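Tranby Press
Press release
24 Feb 2025
For immediate use

New history examines how a small garrison lost the support of the town it was sent to protect

Tranby Press will publish The Quiet Road to Ferrand, a study by the military historian Elaine Lopes of a forgotten occupation and its failure. The book follows one infantry battalion through its posting to the hill town of Ferrand, from the first patrols to the night the last lorries left.

Most earlier accounts have blamed the withdrawal on a shortage of men and vehicles. Lopes places the turning point much earlier, in the first winter, when the battalion took over the grain store as a barracks and closed the market road to carts. The orders were lawful and were properly recorded. Their effect on the town was not reported up the chain of command until the following spring, by which time the local council had stopped meeting the commanding officer.

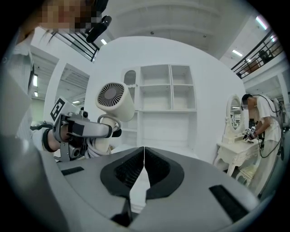 Lopes said that she had gone into the archive expecting to write about supply, and had found herself reading complaint after complaint about a single closed road. The officers who received those letters, she added, were often sympathetic and had no power to act on them.

The study draws on 2687 pages of battalion papers, many of them unread since they were deposited, and on interviews with 57 former soldiers and residents. Signals logs are printed beside the diaries of townspeople for the same dates, so that readers may compare what was reported with what was remembered. Three chapters deal with the interpreters, whose service is barely mentioned in the official record and whose claims for pensions were for the most part refused.

An appendix reproduces the patrol maps at their original scale, together with a full list of the battalion's outposts and the dates on which each was given up.
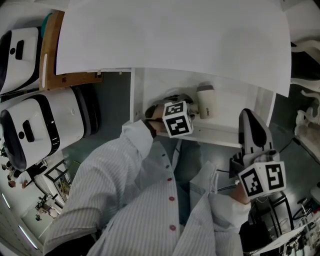
The hardest chapter to write, according to Lopes, was the one on the final week, where the written orders and the spoken accounts disagree on almost every point. She has set out both versions in full and has not tried to settle the matter.

The Quiet Road to Ferrand is published in hardback with 68 photographs and a new set of maps. An electronic edition will follow. The author will give a public lecture on the book at Skurkthorpe Town Hall, where copies will be on sale. Admission is free and places may be reserved through the publisher.

Review copies, extracts and requests for interview: Publicity Department, Tranby Press, Skurkthorpe.

Ends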